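Llevaba desde enero dando la lata con cambiar el sofá de la sala común, y al final me tocó a mí elegirlo (quien se queja, elige, dijo Ognjen, y todos tan contentos). Acabamos con el **Nivville**, de Skullden, en piel color crema, comprado en Zakharchenko. Tardó 15 días en llegar y el transporte costó 200 euros, que me dolieron bastante, ya lo adelanto. Como hay poca cosa escrita en español sobre este modelo, ahí va mi opinión después de unos meses de sentarme en él casi a diario.

## Lo primero, el tamaño

Es largo. Larguísimo. En la tienda lo tenían al fondo de una nave enorme y me pareció un sofá normalito, y cuando lo vi en nuestra sala me entró la risa floja. Medid antes la pared, por favor, y medid también la puerta, que viene en módulos pero cada módulo es un señor bulto. Fedir y Danylo se ofrecieron a subirlo conmigo y todavía me lo recuerdan en la comida.
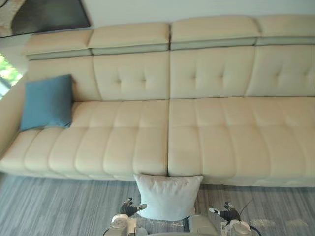 *El Nivville en crema, con el cojín azul a la izquierda.*

Me gusta que sea bajito y ancho, porque no se come la luz. El crema queda muy bien con el gris del suelo, bastante mejor de lo que yo esperaba viendo el muestrario. Los reposacabezas llevan debajo una franja gris verdosa clara que en la web ni se apreciaba, y la verdad es que le da gracia al conjunto.

## Sentarse, que para eso es

El asiento es de esos acolchados en canales, con rollitos gorditos que bajan hasta el borde delantero. Al principio se notan las costuras si llevas pantalón fino. A la semana dejé de pensar en ello. Es más firme de lo que parece: por el aspecto te esperas hundirte hasta las orejas y no, te sujeta bien y luego te levantas sin tener que pedir ayuda (mi espalda lo agradece muchísimo).

El respaldo, con sus botoncitos y sus hoyuelos, es la parte que más dudas me daba. Pensé que los botones se iban a clavar. Pues no se clavan, pero si te gusta leer apoyando los riñones te recomiendo un cojín, porque el respaldo es bastante recto. Nosotros pusimos uno azul y uno blanco de la marca Nata, comprados aparte, y me parecen casi obligatorios. Delali roba siempre el azul.

Los reposacabezas se ajustan, y van un poco duros. Hay que tirar con ganas. A cambio, se quedan donde los dejas, cosa que no podía decir del sofá anterior, que se iba cayendo a mitad de película. Como cada uno va por su lado, la fila acaba siempre desigual, y si eres de los que enderezan cuadros en casas ajenas te vas a poner de los nervios. 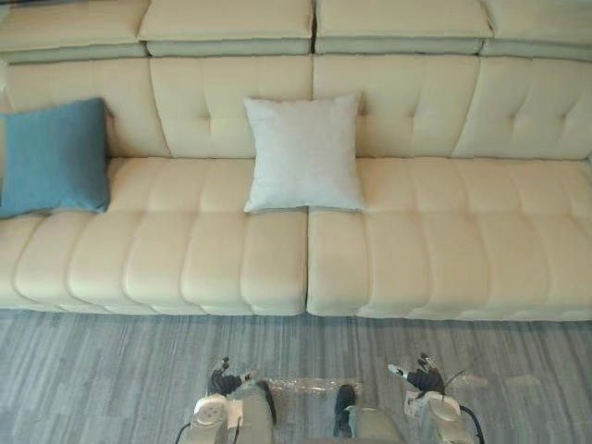 **¿Se limpia bien la piel en un color tan claro?**

Con un paño apenas húmedo y jabón neutro salen las manchas del día a día; el tinte de los vaqueros nuevos cuesta bastante más y conviene atacarlo el mismo día.

Donde sí se acumulan cosas es en las ranuras. Migas, sobre todo. Tanto canal y tanta costura queda precioso, pero para pasar la aspiradora necesitas la boquilla estrecha y un rato de paciencia, con un podcast puesto y sin prisa. También se cuela de todo por la unión entre las dos partes del asiento: ahí he rescatado un boli, una tarjeta de autobús y las llaves de Yevhen, que llevaba dos días buscándolas y acusando a media oficina.

El suelo de la sala también influye, por cierto. Tiene mucho dibujo, todo vetas alargadas, y yo dudaba entre este sofá liso de color y otro estampado que tenían rebajado. Menos mal que no piqué, habría sido un mareo.
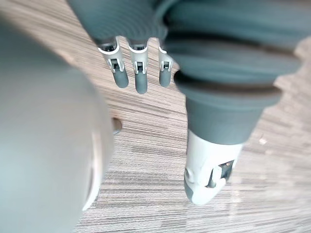

*El dibujo de vetas del suelo.*

## Precio y montaje

Barato no es, y el porte, insisto, me parece un abuso. El montaje en sí fue sencillo: los módulos se enganchan por debajo y las instrucciones se entienden, aunque hay que leer la página de los enganches dos veces, porque el dibujo está girado respecto a cómo tienes tú la pieza en el suelo. Nosotros lo pusimos del revés a la primera. Fedir dirá que la culpa fue mía.

Un consejo práctico: despejad bien la zona antes de moverlo, porque necesitas mucho suelo libre para girar las piezas. Los cables, recogidos o pegados a la pared, y las mesitas lejos. Yo ahora quiero una mesa auxiliar para acompañarlo y no me decido, las negras brillantes me encantan pero se les ve hasta la última huella.
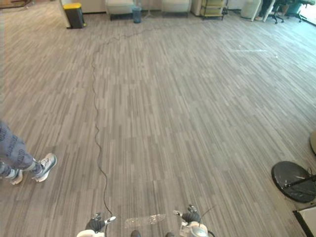

*La zona despejada de la sala, con una base de mesa negra a la derecha.*

## Mi nota

Un notable alto. Volvería a comprarlo, en crema otra vez, y pediría presupuesto a otro transportista. Lo recomiendo si tenéis una sala grande y os gusta el asiento firme. Si coméis en el sofá a diario, mirad uno con menos costuras, o comprad ya la boquilla estrecha. Si alguien ha probado el Nivville en gris, que me cuente en los comentarios si las marcas de vaquero se notan menos.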